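Dishes at the office: a chat with Domingo Carrasco of Rollstead

17 Feb 2021

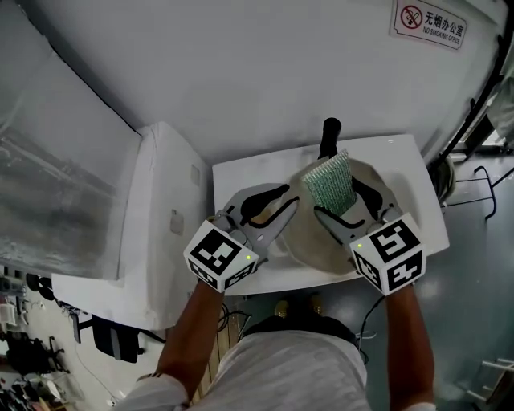

One sink, a lot of lunches

I've been wanting to write about office kitchens for ages, mostly because I have never worked anywhere with a good one. So when Domingo Carrasco, who looks after the workspace at Rollstead, offered to talk to me about washing up, I said yes before he'd finished the sentence (he thought I was kidding!).

There isn't much to the setup, and he likes it that way. White basin, white counter, black faucet at the back, a tall white cabinet standing next to it. "People expect me to say we have a dishwasher hidden someplace," he told me. "We've got a sink and a sponge."

The sponge is a green and white one, and Domingo has opinions about it. He buys them in packs of 12 and swaps them out long before I would. "If you have to think about whether it smells, it smells," he said. I went home and threw mine out.

We talked about bowls for a good ten minutes, which I loved. Rollstead people eat a lot of soup and rice at their desks, so the round beige bowls go through the sink more than anything else. Domingo's trick is to start at the rim and work inward. "Everybody goes for the bottom, where the food was. Then you pick it up the next day and there's a line of dried soup right where your mouth goes."

I asked if people really wash their own. He laughed. "In January, no. I came in one morning and couldn't see the drain." After that he sent a note around with one rule in it: a bowl gets 30 seconds of your time before you sit back down. It has mostly held. The Mesach team, down the hall, borrowed the rule and then complained that it didn't cover pans.

Does he ever get tired of it? "Of washing? No, it's the nicest part of my afternoon. Warm water, no email." The cables on the floor over by the office chair are another story, and he asked me not to get him started. (I got him started. He wants them tied up by spring.)

Next on his list is a drying rack, a narrow one, and he's still arguing with himself over where it would go. If you have a favorite, send it to me and I'll pass it along.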